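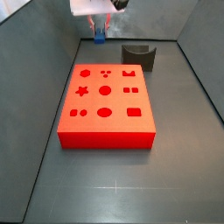

## Kovum Wachstuch-Tasche, mittlere Größe

Ich nähe diese Tasche jetzt im dritten Jahr und sie ist immer noch die, die am schnellsten weggeht. Gedacht war sie mal als Wickeltasche für meine Schwester, die zwei kleine Kinder hat und ständig irgendwo unterwegs ist. Inzwischen tragen Leute damit Noten zur Chorprobe, Setzlinge zum Schrebergarten und (kein Witz!) einen kompletten Satz Boulekugeln durch Leipzig. Die Größe passt eben für ziemlich viel, auch für sperriges Kinderspielzeug mit Ecken.

Außen ist beschichtete Baumwolle, innen ein ungefärbtes Leinen, das ich von der Weberei Dudek bekomme. Das Leinen riecht am Anfang ein bisschen nach Heu, das verfliegt nach ein paar Tagen. Wer es gar nicht mag, hängt die Tasche einfach mal auf links über Nacht ans offene Fenster.

### Was drin und dran ist

- ein großes Hauptfach ohne Unterteilung
- ein Innenfach mit Reißverschluss, tief genug für Portemonnaie und Schlüssel
- zwei offene Steckfächer, eins davon schmal (Stifte, Thermometer, Kamm)
- Schultergurt, verstellbar, an beiden Seiten abnehmbar
- ein Karabiner am Band, damit der Schlüsselbund nicht ganz unten landet

Den Magnetverschluss aus der ersten Serie gibt es nicht mehr. Der war mir zu schwach, sobald die Tasche richtig voll war, und Noémi Vincze hat mir damals einen langen, sehr netten Brief geschrieben, in dem sie genau das bemängelt hat. Jetzt sitzt da ein Riegel mit Knebelknopf. Geht mit einer Hand auf, und mit Handschuhen auch noch ganz ordentlich.

### Maße und Gewicht

| | |
|---|---|
| Breite | 485 mm |
| Höhe | 318 mm |
| Leergewicht | 300 g |
| Gurt | verstellbar, abnehmbar |
| Außenstoff | Baumwolle, beschichtet |
| Futter | Leinen |

Das Gewicht gilt ohne Gurt, den lege ich lose bei. Gemessen habe ich flach auf dem Tisch; gefüllt wird sie natürlich schmaler und bauchiger.

### Farben

Zurzeit habe ich Senf, Tannengrün und ein dunkles Blau, das bei mir in der Werkstatt nur »Tinte« heißt. Ziegelrot kommt im Juni wieder rein, da warte ich noch auf den Stoff von Lodirow. Wer schon weiß, dass es Ziegelrot werden soll, schreibt mir kurz eine Mail und ich lege eine zurück. Vorkasse brauche ich dafür nicht.

Zwischen zwei Stoffballen gibt es immer kleine Unterschiede im Ton. Beim Senf fällt es am meisten auf, die aktuelle Lieferung ist etwas wärmer als die vom letzten Jahr.

### Pflege

Bitte nicht in die Maschine! Die Beschichtung bricht dann an den Kanten, und das bekommt man nicht mehr hin. Ein feuchter Lappen und ein Tropfen Spülmittel reichen für fast alles. Bei Kugelschreiber hilft manchmal ein weißer Radiergummi, bei Filzstift leider gar nichts, da habe ich wirklich alles durch. Das Futter lässt sich nach außen stülpen und ausbürsten, Krümel und Sand gehen so am besten raus.

Knicke vom Versand verschwinden, wenn die Tasche einen Tag im warmen Zimmer steht. Bügeln bitte lassen.

### Reparatur

Nähte mache ich kostenlos neu, egal wie alt die Tasche ist. Ihr zahlt nur das Porto zu mir. Gurte und Knebelknöpfe gibt es auch einzeln, die passen an alle Taschen ab der zweiten Serie. Patricio Lucero hilft mir donnernd laut singend an der zweiten Maschine und ist bei Reißverschlüssen deutlich geduldiger als ich, also landen die meistens bei ihm.

### Bestellen

Bestellnummer 2285, bitte die Farbe dazuschreiben. Ich nähe in kleinen Stapeln, es kann also sein, dass eure Farbe gerade erst zugeschnitten wird. Dann melde ich mich mit einem Termin. Die kleine Schwester der Tasche heißt Holuvon und hat nur ein Steckfach, dafür passt sie in den Fahrradkorb.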